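# Tirness 12 Running Vest

Made by Drernero. For trail runs from two hours to a full day in the mountains.
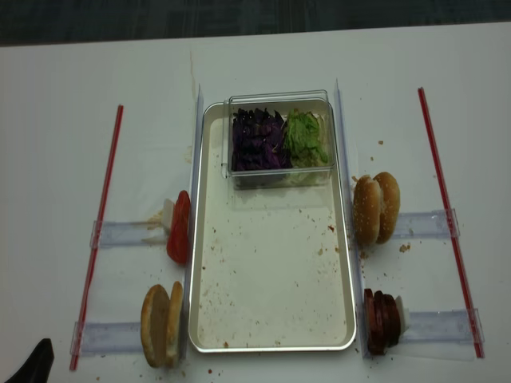
The Tirness 12 is the bigger of our two running vests. It carries 12 liters and it was made for runners who must bring their own food, water and warm layer, and who do not want to feel the load move on the downhill. We started with the smaller vest and listened to the people who used it. Most of them asked for the same thing: more space at the back, but the same fit in the front.

## Fit

The vest should sit high on the back and close to the body. When you try it on, put two full bottles in the front pockets first, then close the chest straps. An empty vest always feels too loose and many people choose a wrong size for this reason.

| Size | Chest |
|---|---|
| XS | 72–80 cm |
| S | 80–88 cm |
| M | 88–97 cm |
| L | 97–108 cm |

Between two sizes, take the smaller one. The side cords open quite a lot. If you plan to run in winter with a thick jacket under the vest, take the bigger one.

The two chest straps slide on a rail and can be placed at any height. Women who tested the vest usually moved the lower strap down under the chest and left the upper one near the collarbone.

## Pockets

- Two front bottle pockets, for soft bottles up to 600 ml
- Two zip pockets on the ribs, big enough for a phone
- Four small open pockets for gels or bars
- Main back pocket with opening from the top
- Stretch pocket low on the back, you can reach it from both sides without taking off the vest
- Inside sleeve for a water bladder, up to 2 liters
- Key hook, whistle, loops for two poles

The poles can be carried in front or behind. In front is faster, but on steep climbs they can touch your knees – try it at home before a race.

## Fabric and care

The back panel is an open mesh which dries fast. The main pocket is not waterproof. It will hold off a short shower, but in a day of rain your jacket and gloves need their own dry bag.

Wash by hand in cool water with a little soap. No softener, no dryer. Salt makes the mesh hard with time, so rinse the vest after hot days even if it looks clean. The bottles should be stored open.

## Where we tested it

The last sample was used for one full season on the Snorradóttir loop, which has 1,626 meters of climbing and a long stony descent at the end. After that season we changed one thing, the zipper on the left rib pocket. The old one opened by itself when the phone was heavy.

## What is in the box

The vest, two soft bottles of 500 ml and a spare chest strap. The bladder and the poles are sold separately. The Clirnance race number belt fits over the vest and has its own page.

## Colors and stock

Slate, moss and orange. Orange in size XS is sold out and will come back at the end of August.

Page updated 8 Aug 2022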